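4. Caring for the oiled top

The label on the Tipoki oil says the top will be "ready for life" after two coats. Treat that as advertising. An oiled top needs a light going-over every few months, and one in a bright window needs it sooner. If that sounds like too much work, order the lacquered version of the Andby table and skip to section 5.

Before you start

Have ready: the oil, two cotton rags, a 320 grit sanding pad, a bucket of water and a room with a window that opens. You don't need the Grernari applicator kit. It's a sponge in a box, and a rag does the same job.

CAUTION: Rags soaked in oil can heat up and catch fire by themselves. Soak them in the bucket as soon as you are done, then lay them flat outdoors to dry. Do not ball them up and do not put them in the kitchen trash.

4.1 Applying the oil

1. Wipe the top with a barely damp cloth and let it dry for 8 hours. The can says one hour. We have seen too many cloudy patches to believe it.

2. Sand lightly along the grain. Stop when the surface feels even under your palm. Going on longer won't make it any better.

3. Wipe off the dust with a dry cloth. Tack cloths are fine if you own one, but some leave wax behind, and oil won't soak in over wax.

4. Pour a small puddle of oil, no more than 50 ml for the whole top, and spread it thin with the first rag. Work toward yourself from the far side.

5. Wait 22 minutes. An odd number, we know. It comes from Defne Özkan in our Tilton workshop, who timed it on scrap boards, and it has held up better than the "10 to 40" on the can.

6. Wipe off everything that hasn't soaked in, using the second rag. If the top still feels sticky, you haven't wiped enough.

7. Leave it overnight before the second coat. Skip the sanding this time unless the surface feels rough.

Note: A third coat is often recommended, mostly by people who sell oil. We could not tell the difference after a month of use.

4.2 Marks and stains

Water rings usually fade in a day or two. If one doesn't, sand that spot lightly and oil it again, blending outward past the ring.

Mayonnaise, toothpaste and walnut halves all get suggested for scratches. Nikau Bolger tried all 3 on returned tops. The walnut hid a shallow scratch until the next wipe-down. The other two left a smell.

CAUTION: Do not use bleach or oven cleaner on an oiled top. Both can leave pale blotches that sanding may not remove.

4.3 Sunlight

Pale wood turns yellow in the sun. Oils sold as "UV blocking" slow this a little at best, and none of the cans we bought said by how much. Move lamps, trays and place mats every week or so during the first summer, or their outlines will stay on the wood.

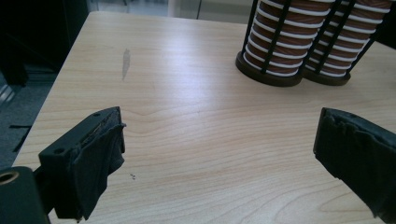 Turning the table end for end in January helps too, if only one side faces the window. Lift it with two people. Dragging loosens the leg bolts, so check those afterward using the steps in section 6.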